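Workshop tips: trying out grippers on bottles and caps

Every gripper I have been sent to try came with a clip of it picking up a foam cube. I don't own any foam cubes. I own bottles, lids and a workbench that needs wiping down, so bottles and lids are what the grippers get.

Start with a small drink bottle that has some weight in it. An empty one tips if you breathe on it, and you'll blame the fingers for what the bottle did. Leave the cap off for the first runs. If you want to know whether an arm can steady a bottle, a screw cap only muddies the result.

Lay the cap well away from the bottle. A flat white disc on a white table is a mean thing to ask a camera to find, and I'd like to see more sellers try it. Ritu Lodhi in Vilville swears her wrist camera copes. She also works under a window, and I'd want to see it again at 9 p.m.

Do 18 tries per finger set before you write down an opinion. The Trendeck fingers looked wonderful for the first 3 and then spent the afternoon shoving the bottle along the table. The Uniyal pair was slower and I liked it better, though not 483 dollars better.

Check the cable before every run -- by hand, with the arm out at full stretch. A loop that hangs free when the arm is folded can drag when it isn't.

With two arms, move one at a time until you trust the stops. Duarte Tavares runs both from the first minute and says he's never had a crash. He has bought a lot of fingers.

Don't change the controller settings and the fingers on the same day. I did that in August and still can't say which one helped.

Wipe the table between sets. Specks do no harm to the grip, but they can fool a cheap camera.
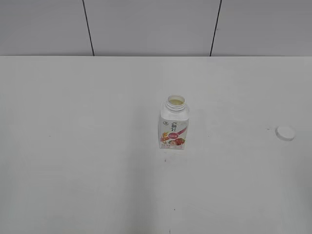
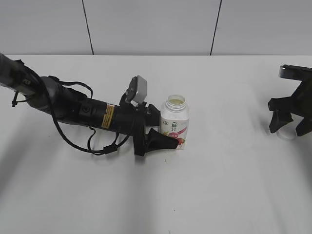 Can I use soft rubber pads on the fingers instead of buying a better gripper?

Try the pads first, they're cheap. They help with slipping on smooth plastic, but they won't fix fingers that close unevenly, and they add thickness, so reset your closing width before the next run.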